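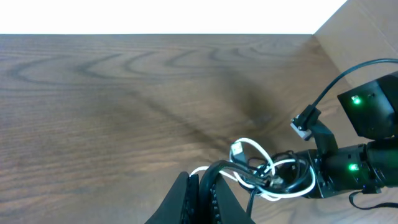 Cathedral grain

Cathedral grain is a figure seen on the face of sawn or sliced timber, in which the growth rings appear as a series of arches or nested waves. It is also called crown grain, flat grain or, in the furniture trade, crown cut. The pattern is common on tabletops, cabinet doors and wall panelling, and is found in most species with a clear difference between earlywood and latewood, including oak, ash, elm and many pines.

Formation

A tree trunk tapers and is seldom perfectly straight, so a flat cut made at a tangent to the growth rings passes through several of them at a shallow angle. Each ring shows on the surface as a curve, and the curves stack one inside another along the length of the board. Fine parallel streaks usually run between and beside the arches, where the saw has met the rings more steeply. Boards cut close to the centre of the log show straighter lines and fewer arches.

The width of the bands depends on the growth rate of the tree and the angle of the cut. Fast-grown timber tends to give broad, widely spaced arches. Bends in the trunk produce wavy or lopsided figures, sometimes sold as "wild" crown.

Use in tabletops

Solid tops are generally made from several boards glued edge to edge. Makers either match the boards so that the arches run together or alternate them with straighter-grained pieces. On a rectangular table the grain normally follows the long side. Veneered tops use thin sliced leaves, which may be slip-matched (laid side by side in the same direction) or book-matched (every second leaf turned over to give a mirrored pattern).

Flat-sawn boards move more across their width than quarter-sawn boards as humidity changes, and are more likely to cup. Solid tops are therefore fixed to the frame with slotted brackets, buttons or figure-eight fasteners that allow movement.

Finishing

Stain deepens the contrast between the bands, especially in open-pored timbers, and medium to dark browns are the usual colours for dining and work tables. A satin finish scatters light and leaves the figure readable from most angles, while high gloss can hide it behind reflections. Strong side light makes parts of a satin surface look paler and warmer than the rest.

Worn tops are commonly sanded with the grain and recoated. Veneer needs more care, as the decorative layer is easily sanded through.

Imitations

The pattern is widely reproduced on printed foils and laminates. A repeat of the same arch at regular intervals is the most reliable sign of a print. On solid timber, the figure can be followed over the edge to the end grain, where the rings appear as arcs.

See also

Quarter sawing
Wood veneer
Medullary ray
Wood finishing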